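Why Does the Lid Go Foggy?
The Fluklow Pages for Curious People - Kitchen Corner
Posted 17th September

Put a pan of soup on to heat, put a glass lid on top, and go away for a bit. When you come back, somebody has stolen your view. You could see the carrots before. Now you can see a sort of grey weather.

It is a strange thing to put up with. People went to the trouble of making a lid out of glass so that you could look through it, and the first thing the soup does is spoil it. Let's find out why, and then let's find out why trays have edges, as the two turn out to be cousins.

Where the fog comes from

Water is made of bits so small that you could not see one if you stared until bedtime. They are called molecules. In cold water they jostle about like people waiting for a bus. Warm them up and they jostle harder, and some of them near the top get enough of a shove to leave altogether and fly off into the air.

Water that has flown off like this is called water vapour, and it is invisible. That may sound wrong, since everybody has seen steam. But the white puffy stuff you see is made of tiny drops of liquid water, formed when the vapour meets cooler air and turns back. Look at the spout of a boiling kettle from a sensible distance (across the room is sensible, nose to spout is not) and you may notice a small clear gap between the spout and the cloud. The gap is where the vapour is. The cloud is where it has changed its mind.

The same happens under a lid. Vapour rises, bumps into the glass, and the glass is cooler than the soup. The vapour loses some of its heat and turns back into water, in lots of little drops stuck to the underside. This is called condensation. It is a long word for a wet lid, but it is worth having, as it also covers wet bathroom mirrors, wet windows in April and the bus window you drew a face on.

Why you can't see through it

Water is clear. Glass is clear. So two clear things together ought to be clear, and yet there you are, unable to find a carrot.

The trouble is the shape. Each little drop is curved, and a curved drop bends the light that goes through it. One drop bends it one way and the drop next door bends it another. By the time the light reaches your eyes it has been sent all over the place, and your brain gives up and says "grey".

If the drops grow big enough they run together and slide down, and you get a clear patch you can peer through. This never happens over the bit you want to look at.

Now, about trays

A kitchen worktop has to put up with a good deal. Hot things, wet things, sticky things, and people like you and me. So we put layers on it. A mat goes down first, then perhaps a tray on the mat, and then the cup or bowl goes on the tray. It's a lot like getting dressed for the cold.
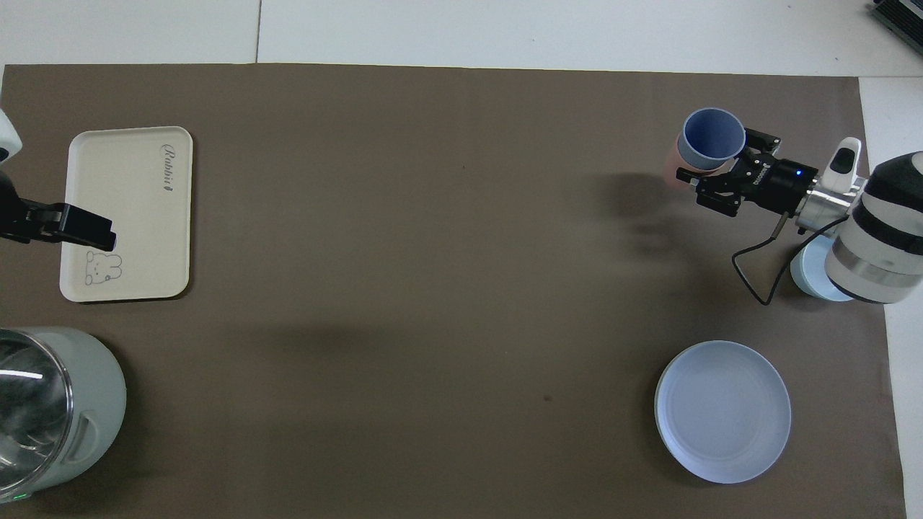
The layers all have different jobs. A mat spreads out and keeps scratches and drips off the table. A tray has a rim, and the rim is the clever part, though it doesn't look like much. Pour a spoonful of water on a flat table and it wanders off towards the nearest sleeve. Pour it in a tray and it goes as far as the rim and stops.

A rim need not be high, either. A spilt cup of water spreads out thin, and thin water doesn't climb. Suppose your tray measures 169 square centimetres on the inside, which is a square with sides as long as a fairly new pencil stub, 13 centimetres each. Spill 169 millilitres in it, almost a whole small cup, and the water will be just one centimetre deep. A rim a bit taller than that will hold the lot, provided you don't then pick the tray up and run.

Round corners have their reasons too. Crumbs love a sharp corner. They get in and a cloth can't follow them. A round corner lets the cloth sweep straight past, and it hurts less when you walk into it.

As for putting a rabbit on a tray, there is no scientific reason for this whatever. Rabbits don't stop spills. But people have been decorating useful things for as long as there have been useful things, and a tray with ears on it is harder to lose an argument over at washing-up time.

What the little light is for

Plenty of electric pots and cookers have a small light low down on the side. It can mean different things on different machines: the power is on, the food is cooking, the food is finished and being kept warm. The booklet tells you which. The booklet is in the drawer with the dead batteries.

Until you have checked, treat any lit pot as a hot pot. The lid may be hotter than it looks, and the air under it certainly can be. When a grown-up lifts it, they should tip it so that the side furthest from them opens first and the steam goes away from their face. Then all the drops that were stuck to the glass run down to the edge and drip, usually on the one dry bit of table left. You see now why trays and lids are cousins.

Try it yourself

You will need 2 clear glasses, some cold water, some warm water from the tap (warm, not boiling) and a saucer for each glass. Use a tray. We have just been through this.

Pour cold water into one glass until it is a third full, and warm water into the other. Put a saucer on top of each. Wait 8 minutes, which is a long time if you stand there and no time at all if you go and bother someone.

Lift the saucers and look underneath. Then run a finger round the inside of each glass, above the water. Which is wetter? If you want to be thorough, do it again with the saucer on the warm glass chilled in the fridge first, and see whether it makes a difference.

Write down what you find before you tip the water out. Next time in Kitchen Corner: why toast lands butter side down, and what the carpet thinks of it.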